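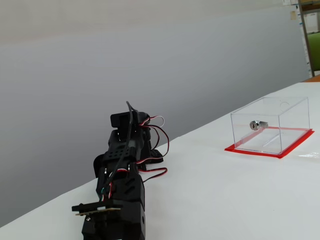
Black robotic arm on a white tabletop.

1/ The Flutholm Transit Archive has completed its listing of papers on the Swai Street tram line, from the first public petition to the removal of the rails. This thread gives a short account of what the papers contain.

2/ The line ran between the Flutholm ferry landing and the Detard mills. It was 2 miles long and single track for most of its length, with a passing loop outside the post office.

3/ The earliest item is a petition with 620 signatures asking the city to extend the service past the mills. The extension was approved in principle and then deferred at every budget meeting for which minutes survive.

4/ Fares caused more argument than routes. The letters column of the evening paper returned to the subject each July, when the summer timetable came in and the workmen's ticket was suspended until the fall.

5/ One letter, signed only "Mill Hand," reads: "I am asked to pay a visitor's fare to reach my own bench." The company's reply ran to four pages and did not address the fare.

6/ The strike file is the largest in the collection. It holds 71 items, among them handbills, crew rosters and a notice telling passengers that the last car would leave the landing at 6:15 p.m. – later corrected by hand to 5:45.

7/ Crews objected to split shifts, which left them unpaid for much of the middle of the day. The settlement shortened the gap between shifts but kept the practice. Conductors' notebooks show that complaints continued.

8/ Bus trials began while the trams were still running. Reports from the two departments disagree on cost per mile, and readers should compare the appendices before quoting either figure.

9/ The listing was prepared by Nathalie De Smet, who also identified the stops in the Wusico album of street photographs. Several had been filed under the wrong line.

10/ The archive printed 1000 copies of the route map for schools and local libraries. Remaining copies are free at the front desk – one per visitor.

11/ Original papers may be read by appointment. Please give the file title when writing, and allow extra time for the strike file, which is stored off site.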